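Opinion: Keep Fewer Clothes, and Keep Them Longer

I moved to Adams in July with 80 shirts, and I'm a little ashamed to say I'd worn maybe a quarter of them that year.
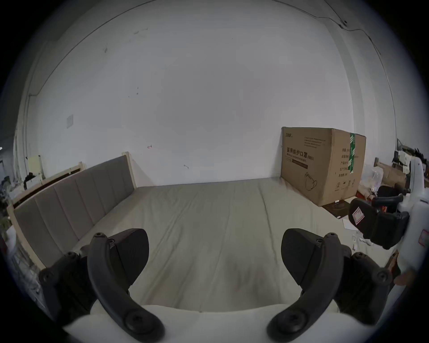

My grandmother raised a family out of one closet, and she always looked nicer than I do (she ironed, which helps!). We buy cheap and often, and then we rent storage for it.
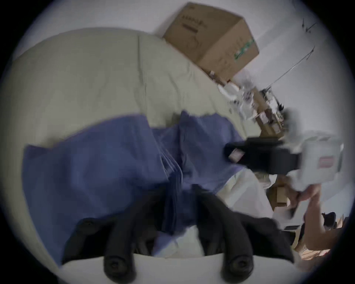 Blue fabric and a cardboard box.

I've come to think a good shirt at 60 dollars, mended twice, is kinder to everybody than a pile of bargains. 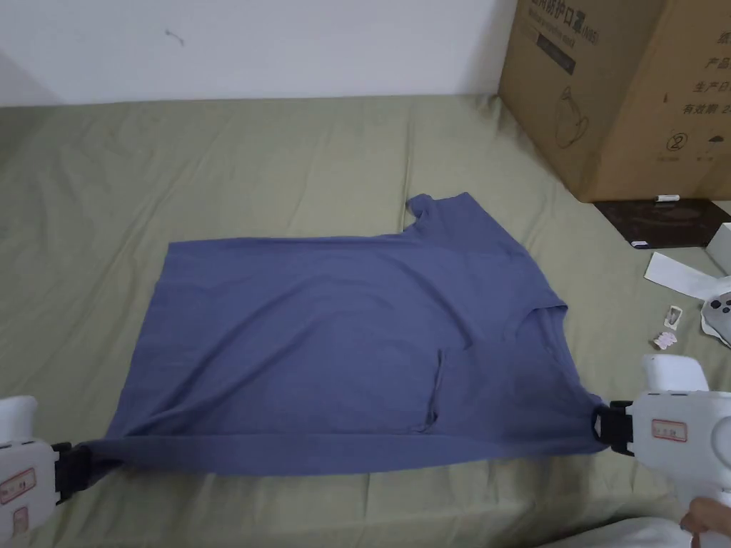
HOME & LIVING

Some friends say that's easy talk for people with money, and they have a point. Thrift stores help, and so does a needle.

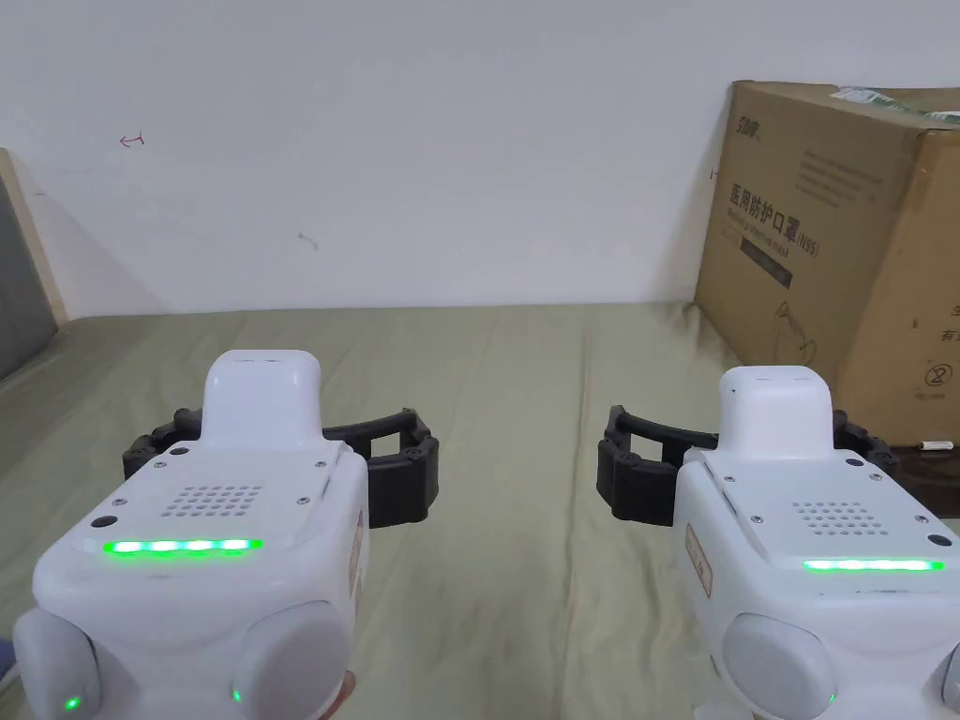 So I'd love to see our schools teach mending again, even one afternoon a month, buttons first and then hems.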